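Rosanex pick and place kit – worth the money?

Started by Tistitz, June 2024

Tistitz
Has anyone here bought the Rosanex kit with the fixed camera and the Figueroa software? It is £1,859 with the small arm. I want it for sorting blocks by colour at a school club. The brochure says it works on any flat surface and I have my doubts.

Hukico
We have had one since February. The arm is good and the manual is thin. Setup took me 30 minutes, most of it spent on the camera bracket.

I run mine on a polished speckled worktop with coloured blocks and a plain curtain behind.

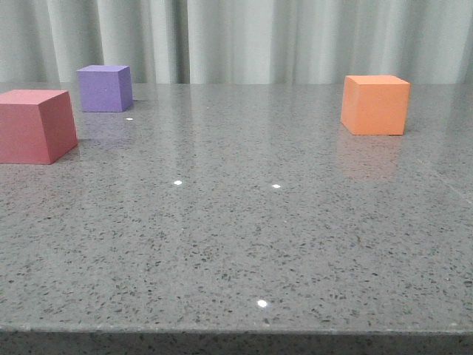 Colour sorting has been fine once the thresholds are set. The trouble is shine. With the ceiling lights on, the software kept marking bright spots on the stone as objects, and it sometimes took a block's reflection as part of the block. Version 2 of the software has a glare mask – you draw it by hand – and that cured most of it.

Casimiro Carretero
I don't agree that it's cured. I returned mine. If you have to draw a mask every time the lights change, the "any flat surface" claim is wrong.

Hukico
I drew it once. My lights don't move.

Casimiro Carretero
Mine is next to a window.

Tistitz
The club room has windows down one side, so that matters. Would a matt mat do the job?

Hukico
Yes, plain grey or black. Tape the corners down. Do the calibration again afterwards as the mat changes the height.

Casimiro Carretero
A mat would help, I'll give you that. For that price they should put one in the box. Ask about spare gripper pads as well, I waited 4 weeks for mine.

Tistitz
Thanks both. I'll email them about the pads before I order.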